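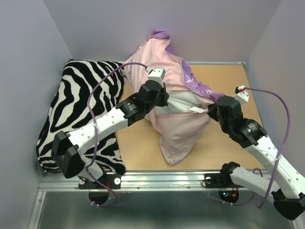
BENTON — Tuesday, August 3, 2021

6 min read

Minutes of the Regular Meeting
Benton Public Library Board of Trustees

Call to Order

The regular meeting of the Board was called to order by the presiding trustee in the lower-level meeting room. A quorum was present. The library director, the head of children's services, and the facilities manager attended in their staff capacities. Members of the public were present and were asked to sign the attendance sheet at the door.

Approval of the Agenda and Prior Minutes

The agenda was approved with one change, the item on evening hours being moved ahead of the item on furniture at the request of the director. The minutes of the previous meeting were approved with a correction to the spelling of the parking contractor's name. One trustee abstained, having been absent from that meeting.

Public Comment

A resident of the east side asked whether the book drop on the alley could be emptied on Sundays. The director stated that the drop had overflowed on two recent weekends and that a second bin had been placed inside the chute. The resident also asked that the sign on the drop be made larger, as drivers coming from the north cannot read it until they have passed it. The facilities manager will obtain a price.

A second resident spoke in favor of keeping the printed newspapers on the ground floor. The Board noted that no proposal to move them is before it.

A third resident asked that large-print mysteries be shelved together again. The comment was referred to the director.

Director's Report

The director presented the written report, copies of which were available at the back of the room. Circulation of printed materials has continued to recover since the building reopened. Requests for holds remain heavy, and the shelf behind the front desk has been extended into the former coat area to make room for them. The director asked trustees to tell patrons that holds are kept for one week and will not be extended by telephone.

Summer reading registration has closed. The program drew 145 children, and the head of children's services reported that most of them turned in at least one completed log. Prize books that were not claimed will be given to the school district for classroom use.

The Skiseck room reservation system has been in use at the front desk since January. Staff find it easier than the paper binder for repeat bookings and harder for same-day requests, which must be entered twice. The vendor has been asked to correct this. A trustee asked whether patrons without an email address are able to reserve a room. The director replied that staff may enter a booking on a patron's behalf, and that a notice to this effect will be posted by the telephone.

Evening Hours

The Board resumed discussion of evening hours, carried over from the previous meeting. The director recommended that the building stay open late on two weeknights during the school year, with the upper floor closed and one desk staffed. Trustees discussed whether the upper floor could be closed without also closing the elevator lobby, where the only accessible restroom is located. The facilities manager stated that the lobby doors lock separately from the stacks and that the restroom can remain open.

One trustee expressed concern that the proposal depends on part-time staff who have not yet been hired. The director agreed and suggested that the start be tied to the hiring, with no date announced to the public beforehand.

Motion: To approve late opening on two weeknights during the school year, to begin once the part-time positions are filled. Seconded. Carried, with one trustee opposed.

Reading Room Furniture and Lighting

The facilities manager reported on the replacement of the reading room tables. The present tables were bought with the building and several have loose legs. A quotation has been received from Furukawa for 12 tables, delivered and assembled, with the old tables removed on the same day. A second supplier declined to quote on so small an order.

The trustees considered whether the new tables should match the oak shelving. The majority preferred a lighter color, noting that the north side of the room is dim for much of the winter. The facilities manager asked that whatever top is chosen be one that can be wiped down daily with the cleaner the library already buys.

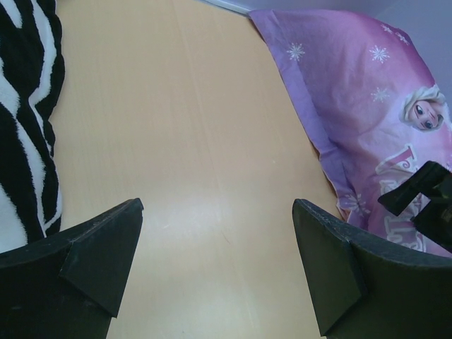
Lighting was taken up together with the tables, the Board having received written complaints about the lamps over the periodicals corner. The fixtures there are bright and hang low, and readers have asked to be moved when the corner is full. The facilities manager pointed out that a pale top does not settle the matter by itself: a light wooden tabletop with a smooth laminate surface and only faint grain will still show a soft glare where the light falls on it. Trustees asked that a sample be set under the existing lamps during open hours before an order is placed — preferably on an overcast afternoon and again after dark. The electrician's suggestion of diffusing covers for the fixtures was received favorably, and a price will be brought to the next meeting.

A trustee asked that at least one table be of a height suited to wheelchair users, and that it stand on the same aisle as the others. The facilities manager confirmed that the supplier offers an adjustable frame. The Board directed that the adjustable frame be included in the revised quotation.

Motion: To postpone the furniture order until the sample has been viewed and the revised quotation received. Seconded. Carried without opposition.

Soft Seating, Children's Area

The head of children's services requested approval to re-cover the window bench and the floor seats. The vinyl has split along the seams and has been taped a number of times. Cotonano has supplied fabric swatches with removable backing, and these were passed among the trustees. The head of children's services favors the plain green. The Board had no objection to the color but asked that the covers be washable at the building and that a spare set be ordered at the same time.

The cost will be met from the gift fund. No vote was required, the amount being within the director's spending limit.

Meeting Room Policy

The Board reviewed the draft policy on use of the lower-level meeting room. The draft sets the occupancy at 120, in keeping with the posted notice, and requires groups to return the chairs to the racks before leaving. Trustees made the following changes to the draft:

The sentence on food was reworded to permit covered drinks and cold food.
The word "nonprofit" was replaced by "noncommercial" throughout.
The clause permitting staff to cancel a booking without notice was limited to weather, loss of power, and emergency repairs.

There was further discussion of whether a group may hold the same evening every month. Some trustees considered this unfair to new groups. Others observed that the room stands empty on most evenings and that regular groups are the ones who look after it. The question was left open, and the director was asked to bring the booking record for the past several months.

Motion: To adopt the policy as amended, with the section on standing reservations held over. Seconded. Carried.

Building and Grounds

The gutter on the west side has been reattached. The downspout still empties onto the walk — the facilities manager expects to correct this before the first frost. The bicycle rack has been ordered. The lock on the storage shed was replaced after the key broke off in it, and new keys have been issued to the staff who need them.

Correspondence

A letter of thanks was received from the county literacy program for the use of the study rooms. A letter was also received objecting to the removal of the encyclopedias from the reference shelves. The director will reply and will offer the writer the use of the set now kept in storage.

Adjournment

There being no further business, the meeting was adjourned. The next regular meeting will be held in the same room, and the agenda will be posted at the front entrance and on the library website.

Respectfully submitted by the Secretary to the Board

Home | Board | Agendas | Minutes | Policies | Hours

© 2021 Benton Public Library | Contact the Board Office | Back to top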